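Toaster tips, tested and mostly doubted

9 min read
42 shares | 2 comments

Every December the same list of toaster tricks goes round again, and every spring somebody forwards it to me as if it were news. I have tried most of them by now. A few hold up. The rest are either harmless or a good way to ruin a toaster, and I'd like to sort them out before the list comes back.

Start with the crumb tray. The advice you see everywhere is to empty it every day. I don't, and I don't know anyone who does. Once a week is plenty if you toast every morning. Unplug it, let it cool, slide the tray out over the sink and wipe it with a dry cloth. If your toaster has no tray, turn it upside down over newspaper and tap the sides. Don't shake it hard. Forks, knives and wet pastry brushes have no business inside the slot, plugged in or not.

Then there's the lemon slice on the outside. It will take off a light smear, and so will a damp cloth with a drop of dish soap, and the cloth won't leave your toaster sticky. Cream and white casings show everything, so wipe them the same day you splash them. Baking soda paste gets recommended a lot for these. On my own it dulled the shine in one go and I've been annoyed about it ever since.

Protecting the counter is where the tips get expensive. Stondton sells a "toasting mat" and I was sent one to try. It's a mat. It slid when I pulled the toaster toward me and the crumbs collected in its ridges, where they stayed. Plain brown kraft paper does as well for a messy breakfast or a baking day, and you can fold it up and throw it out when you're done. Tape it down so it doesn't creep. Blue tape peels up without much fuss on most surfaces, though I'd test a corner first if your table is painted. Keep the paper flat and well away from the slot, and don't leave it there as a permanent tablecloth under something that gets hot.
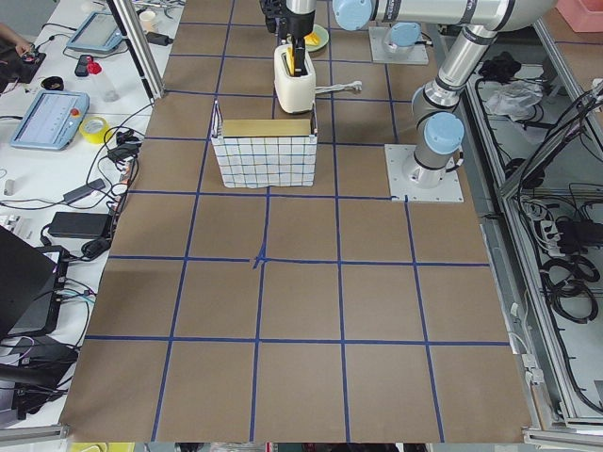
Toaster on taped kraft paper, plate behind it, checked basket in front.

Give the plate a home before you push the lever. I keep mine behind the toaster or just off to one side. Reaching across the top of a hot slot with a plate in your hand is a silly way to get burned, and I have the mark to show for it.

Baskets are another favorite of the tip lists. A soft one with straight sides will hold a small cutting board on edge, or the bread bags, or the clips you can never find, and it does keep the counter looking tidier. My doubts start when people shove it right up against the toaster. Fabric and paper things want space, so slide the basket well clear before you toast. The Brollau basket everyone seems to like is fine, by the way, but so is the one you already have in the closet.

Cords. I've read that you should wind the spare length around the toaster's feet. Some models have a clip or a channel underneath for this, and if yours does, use it. If it doesn't, leave the cord loose and off to the side where you won't catch it with a sleeve. Never run it over the top. And pull the plug when you've finished, by the plug and not the cord.

What about toasting things that aren't bread? Flat and dry is fine. Anything buttered, cheesy or sugared will drip, and what drips will smoke the next morning. The "toaster bag" people tell you their bags solve this. I bought a pack from Verbeke, rated for 50 uses, and gave up on them well before that. The bread came out pale and a bit limp. For cheese, use a pan.

A thing should go down the slot without being pushed. If you have to press, it's too thick, and it will be twice as hard to get back out. Wooden tongs are handy for short slices, but wait until the lever is up and the plug is out.

The tip about toasting frozen bread on the lowest setting and then again on your usual one does work. I didn't expect it to. Two rounds beat one long one, at least with the sliced loaf I get from the Sirnach bakery, which dries out fast. With thin bread I couldn't tell the difference.

As for rubbing the slot with foil to "sharpen the heat," please don't put foil anywhere near it.

Last updated Mon 15 March

Contact | Copyright, all rights reserved | Back to top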